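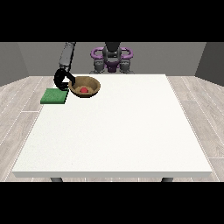 Brown bowl on the white table, red piece inside. Computer rendering.

Talleo Community Orchard and Food Share
Progress report to the Gridholm Fund, second period
16 September 2020
Prepared by Kelly Treloar

Evie, sorry this is short, picking runs until dark and I'm doing it in pieces. Budget sheet is coming separately.

Where we are

Trees first. All 297 now in the ground at the Blackburn Road site. The last two rows went in late, the ground was like soup through most of February and the auger kept bogging. Losses so far are low except row nine, which sits in the wet corner. We'll replant that with pears on a tougher rootstock or leave it as grass, haven't decided. Deer fence finished on three sides. Fourth side is the creek side and the county wants a setback, so we are waiting on a letter.

The old trees had a good year. 2159 pounds picked and weighed as of last night, early apples mostly, some plums. Does not include windfalls, which go to the pig farm and don't get weighed. Late apples still hanging. Scab was bad on the two big trees by the gate and we lost a lot of that fruit to cider grade.

Food share

Boxes went to drive-up only in the spring and have stayed that way. Slower per car than the walk-in table was but people like it and we're keeping it through winter. Sign-up moved to the phone line plus a paper form at the library. The web form never worked right on older phones — we gave up on it in June and I don't want to spend more on it.

Total boxes since the start of the grant is 2726. Your target for the whole grant was 2000 so that one is met early. Please note the boxes are smaller than we wrote in the application, we went down a size when the supplier ran out and didn't go back up. Would rather you heard that from me than worked it out from the invoices.

Cold store

Behind. The Skelska unit was ordered on time but came with the wrong compressor and had to go back. New one promised, no firm date. Meantime we're borrowing space in the school kitchen, which is fine while the kitchen is half used and wont be fine later. If it slips past the late apple harvest we will have to sell some fruit off cheap or press it.

Slab is poured, electric is in and inspected. So it's only the unit.

Classes

Pruning class cancelled in the spring, obviously. Grafting was done outdoors in small groups, two sessions, both full. Canning class is on hold, no safe way to do it in that kitchen. We'd like to move the canning money to jars and a printed booklet people can use at home. Need your OK in writing for that, it's a line change over the limit.

Money

Spent about what we planned apart from fuel (over) and classes (well under). Fencing came in a little high because of the corner posts. Nothing owed to anyone except the final fence bill.

Next period

Finish the fence if the letter comes. Get the cold store running. Mulch befor frost. Order replacement trees. Hire for the part-time picking job, Sam's contract ends with the season and he's told us he is going back to school.

What we need from you

The OK on the canning line. Also whether the site visit is still on — if so, mornings are better, and park at the top, the lower lot is all ruts.

Kelly

cc Evie Whiteley, Gridholm Fund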